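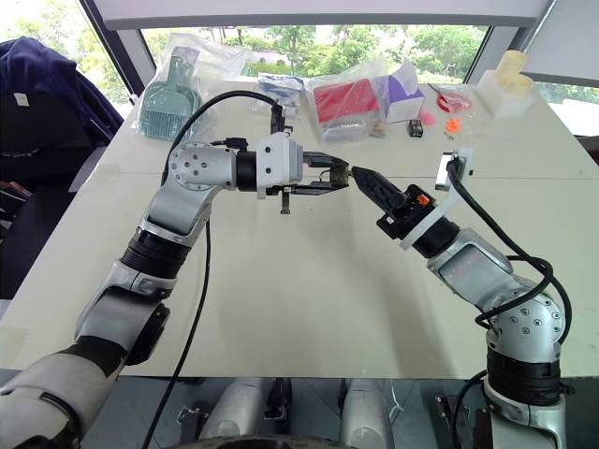
## What does it mean to demonstrate a task to the robot?

A demonstration is one complete performance of a task, carried out by a trained person while the system records the position of every joint and the view from each camera. The operator may guide the arms directly by hand or may control them from a separate station. The recordings are later used to train a control program to carry out the same task.

This page answers the questions most often received by the Timness Demonstration Program. It was last revised on May 17, 2024.

## Who may serve as an operator?

Any adult who has completed the Timness operator course may record demonstrations. The course lasts 12 hours and covers safe starting and stopping procedures, use of the remote station, and the rules for accepting or rejecting a recording. Prior experience with robots is not required. Applicants should have full use of both hands for the length of a session and should be comfortable following written instructions.

Applications for the next course are accepted through the end of June.

## When is hand guiding used, and when is remote control used?

Hand guiding is used for slow tasks performed with a single arm, such as placing a part in a tray. The operator holds the arm near the wrist and moves it through the task with the motors set to low resistance.

Remote control is used for all tasks that require two arms. Each of the operator's hands moves a small control handle, and the corresponding arm follows. The operator's body stays outside the work area, and the camera views remain clear.

## How many demonstrations does a task require?

The standard set for a new two-arm task is 200 accepted demonstrations. Short, single-arm tasks may be approved with fewer. The task sheet issued before each session states the number required and the number already on file.

Operators should not attempt to complete a set in one sitting. Sessions are limited to 66 minutes, after which a rest period must be taken.

## Do all demonstrations have to look the same?

No. Moderate variation is expected and is useful in training. Starting positions should differ from one recording to the next within the limits given on the task sheet. The order of steps, however, should remain the same unless the sheet permits a change.

## How close may the two grippers come to each other?

Many two-arm tasks require the grippers to work within a very short distance of one another, particularly when an item is passed from one side to the other. Operators should reduce speed as the fingertips approach, bring one arm to a full stop, and complete the approach with the other. If the grippers touch with force, the recording must be stopped and marked as rejected.

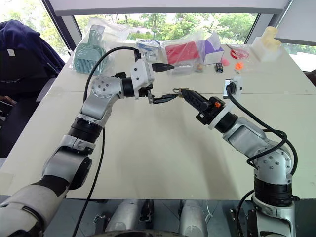
Hussam Qaisi writes that holding the left arm still and moving only the right made his transfers much steadier, and he asks whether the reverse would be equally acceptable. Either arm may be held still. The same choice should be kept throughout a session and entered in the session notes.

## What happens if an operator makes a mistake?

Small corrections, such as a second attempt at a grasp, may remain in the recording. A dropped item, a collision, or a pause of more than a few seconds requires a new attempt. Rejected recordings are kept separately under the Sketden review procedure and are not counted against the operator.

## May cables and mounts be adjusted during a session?

Operators may not move, loosen, or reattach any cable or camera mount. If a cable restricts the motion of an arm, the operator should end the recording, press the stop control, and notify the session supervisor. Work may resume once the supervisor has signed the equipment log.

## Who has access to the recordings?

Recordings are available to Timness training staff and to approved reviewers at Serrano. Operator names are removed before files are transferred. A person who wishes to withdraw recordings may do so in writing, using Form 151, at any time before the task set is closed.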